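Lamp on white board gives a harsh bright patch, how do I soften it?

Asked by Shafiq Gamage in Home and Workspace > Lighting
3 answers

I do small repairs and a bit of drawing at a light wooden table at home. To save the wood I've put a white rectangular board on top of it, and the lamp stands on the board. It's an ordinary desk lamp, bright blue, round base, cone shade that tips forward. I've had it since college and I like it.

The trouble is the glare. With the lamp on I get one very bright oval in the middle of the board and the rest looks dull beside it. After 45 minutes my eyes are tired and I start getting a headache over the left one. It didn't happen on the bare table, or not so I noticed. I wear glasses for close work, if that matters.
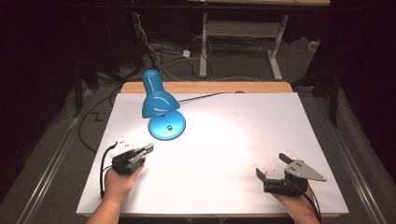
The bulb is an LED from the corner shop, no make on it that I can read now. I've tried moving the lamp further to the left but then I'm working in the shadow of my own hand. I've also tried turning it to face the wall, which was no use at all.

Second thing, the cord. It runs from the back of the lamp across the board to the far side, and I keep catching it with my sleeve. Is there a tidy way of dealing with that without drilling into the table? The table belongs to my landlady and I'd rather not mark it.

I don't want to buy a new lamp unless there's no other way. Budget is small.

Answer by Rosalie Zaugg
Marked as accepted

You have two problems mixed together, the board and the bulb.

The board first. White sends most of the light straight back at you, and if yours has any shine on it you will also get a reflection of the bulb. Put something dull over the part you work on. A sheet of mid-grey or green card will do, or a cutting mat if you use a knife. I have a piece of grey felt from the Fasano shop, cut to size, and I wash it in February when I do the curtains. Tape it at the corners or it will creep.

Then the bulb. Look on the base for the wattage and the lumens. If it's a strong one meant for a ceiling fitting it is far too much that close to the table. Go down a size, and get a frosted one if yours is clear. Check the maximum wattage printed inside the shade before you change anything, and let the lamp cool down first. Don't be tempted to put paper or cloth over the shade, even with an LED.

Also put another light on in the room. A lot of eye strain comes from one bright spot with dark all round it. A floor lamp in the corner pointing at the ceiling is enough. You don't need to see by it, it only has to lift the background a little.

As for which side the lamp goes, if you are right-handed then left is correct. Bring it forward or back before you move it sideways. I'd start with it level with the far edge of your work and the shade tipped so that you can't see the bulb from your chair. If you can see the bulb when you sit up straight, the shade is too high.

The cord: turn the base so that the cord leaves from the side facing the back of the table, and take it straight off the far edge. Use a stick-on cord clip under the table edge, the sort with the peel-off strip. They come away cleanly if you warm them with a hairdryer, but try one on the underside first as the table isn't yours.

Edit: someone asked about colour. I use warm white in the evening and cool white for fine work in the day. It makes less difference than the brightness does.

Answer by Belmiro Torres

Get a Drultia clamp lamp and be done with it. Mine is clipped to a shelf above the desk, nothing on the table at all, no cord. 16 quid in the sale.

Comment from Shafiq Gamage: I did say I didn't want to buy a new one. Also there's no shelf there.

Comment from Belmiro Torres: Fair enough, but you'll end up doing it.

Answer by Citlali Camacho

Agree with Rosalie on the dull surface. I'd add that you could just turn the board over. Mine is white on one side and plain brown on the other, and the brown side is much easier to work on. Depends what yours is made of.

I wouldn't go too dim with the bulb if you are doing repairs. Small screws are hard enough to find. I bought a 5 watt one to save my eyes and ended up leaning so far over the table that my neck went instead — swapped it back within the week.

Have your glasses checked too if it's been a while. I blamed my lamp all winter and it was the prescription.

Comment from Shafiq Gamage: Thanks both. The board is the same on both sides unfortunately. I've put down grey card for now and switched on the hall light with the door open, and I did all of Wednesday evening without a headache. Will look at the bulb next. Clips are ordered.

Comment from Shanthi Paul: Same problem here with a white desk, so I'm following this. Does the card need to cover the whole thing?

Comment from Rosalie Zaugg: No, only where the light falls and a bit beyond — a hand's width all round is plenty.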